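Cosonton Shared Workshop
Equipment Planning Meeting, minutes
Jul 11, 2021

Kadir Işık opened the meeting and thanked everyone for coming in on such a warm evening (and for the peaches, which were much appreciated). The minutes of the last meeting were read and accepted with one spelling correction.

1. Arm and hand budget

Kadir went over where we stand. The request is for 2 replacement hands, to be ordered through Udurell, and he would like the order placed before the end of July so we keep the price we were quoted. Drurkura also sent a quote, a very friendly one, but their delivery time is 15 weeks and the group felt that was too long to wait. There was a good deal of talk about whether to buy one hand now and one later. In the end most people leaned toward buying both together, as the shipping is charged per order and we would be paying it twice.

2. Baskets and the sorting table

We then moved on to the basket work, which has taken up so much of everybody's spring. The plan is to stay with the gray perforated baskets, as the hand can take hold of them by the edge and we already have the grip settings written down.

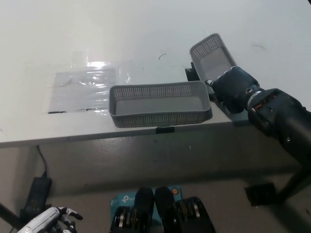
Gündoğdu can supply more of the same baskets at 94 cents apiece, and Kadir offered to call them and ask whether that price holds for a small order. It was also suggested, very sensibly, that we write the size into the purchase sheet this time, so that whoever orders next doesn't have to go measuring.

A second table was discussed at some length. Everyone would love one! But the money would have to come out of the spare parts line, and Kadir was not comfortable with that while the wrist joints are still on their first set of bearings. The table was put off to the fall budget.

3. Power and cables

A request was made for cable trays under the table and a few longer leads. Approved without much debate. Kadir will add them to the Udurell order if they carry them, and otherwise pick them up in town.

4. Actions

Kadir to confirm the Udurell quote in writing and call Gündoğdu.
Purchase sheet to be updated with basket size and supplier.
Spare parts list to be sent around before the next meeting, which will be in 2 weeks at the same time.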